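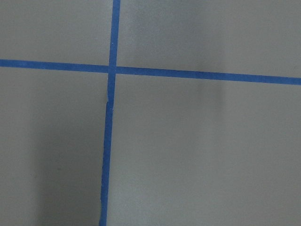 Tresholm bench top, grey, medium – four stars

I'd put off buying a proper surface for our arm for ages, and when the budget for the year finally came through in April I had £300 left after the Vasiliu gripper and the cables (always the cables!). The Tresholm top came to £172 delivered, so I went for it.

The good bits first. It's flat, it's matt and it doesn't bounce the lights back at the camera, which our old white one did all day long. It's a nice plain grey too, so blue painter's tape shows up really well for marking out zones. I pull the tape off and lay it again whenever the layout changes and the finish hasn't suffered at all – mind you, my lines are never straight and I've stopped caring.

Now the grumbles. It took 19 days to arrive, and only six of the fixings were in the bag when the leaflet wanted eight. Shaohua Xie on their support desk posted the rest without any fuss, so fair play there. You still get soft shadows on it if your lighting is uneven, so do keep a bit back for a decent lamp. I didn't, and now I'm waiting on next year's money.

I looked at the Plitberg as well, but the price doesn't include legs, and the Bando only comes in gloss. If you're pricing up a small cell I'd get this one and order it early.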